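Wumus Club

The Wumus Club is a student robotics club in Zalomthorpe, best known for its long and much-loved effort to get robot arms to handle everyday laundry. It grew out of an after-school class at the Doucette workshop, where beginners still learn to move an arm by hand before they write a line of code, and it now has 19 members.

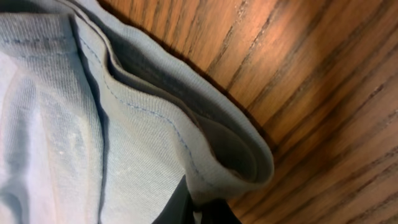
Cloth was chosen as the club's main subject because everyone had old clothes to bring from home, and because a shirt never lands the same way twice (a fact that new members find maddening and older ones have grown rather fond of!). The yearly project, called Jekeo, asks each team to plan a task with garments and practice it through the winter.

Work is done at a tabletop station with 2 arms. Teams usually begin with one arm and add the other once they feel ready, and they keep a shared notebook of grips that held and grips that slipped.

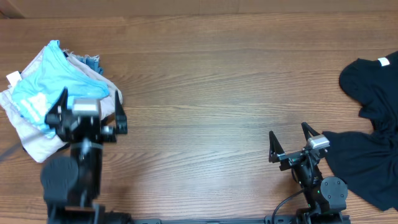 The two-arm station, with garments at both sides of the table.

Folds and overlapping layers take up most of the notebook, as a gripper can easily pick up two layers when only one was wanted. A team makes 100 practice tries before its showing in March, when families are invited and each team gets 8 minutes at the table.
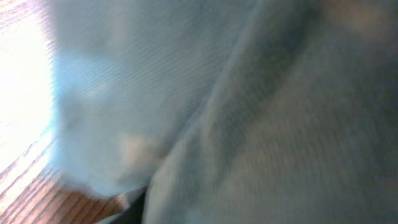
Close view of folded grey-blue fabric on the wooden tabletop.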